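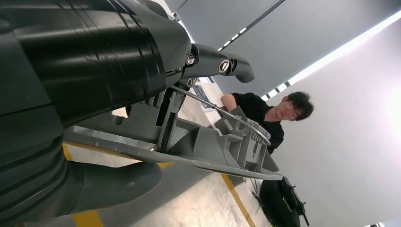
Unit 8: Working near an arm under power

These notes go with the Esbridge lab sessions and replace the handout used last June. Read them before your first booking in the cell. The site rules at Welerum are stricter in a few places, and where they differ, follow the site.

Floor marking

Yellow lines are a boundary for people, and the controller knows nothing about them. An arm can reach past a line if its limits are set badly. Check the software limits against the floor at the start of every session and write the result in the log.

Reaching in

Leaning over a work surface within reach of the gripper is permitted only in hand-guided or reduced-speed mode. Our reduced-speed setting is 30 per cent of the programmed rate, to a ceiling set by the instructor. Keep your head out of the space between the fingers and the bench. Tie back long hair and take off lanyards. Ordinary glasses do not count as eye protection.

A second person holds the enabling device and watches the arm. That person does no other job.

Grippers

Finger links, rods and exposed fasteners are all pinch or snag points. Look at the screw heads on each joint before powering up and report any that have backed out. Do not tighten them yourself. On the Nidis gripper the closing force is limited to 35 newtons for teaching. Do not change this value, including for heavier parts.

Cables

Keep cables off the walking route. If one has to cross, use a cover. Coil the slack on the equipment side of the line.

Stopping

Press the stop first and explain later. Reset only after both people have agreed out loud that the area is clear. A stop of any kind goes in the log, with the time and the mode.

For next class

Read the Sakamoto cell risk assessment and bring one hazard you think it has missed, with the control you would use.

Esbridge Robotics Teaching Lab | Course notes, updated 8 Apr 2024 | Contact the lab office | Back to top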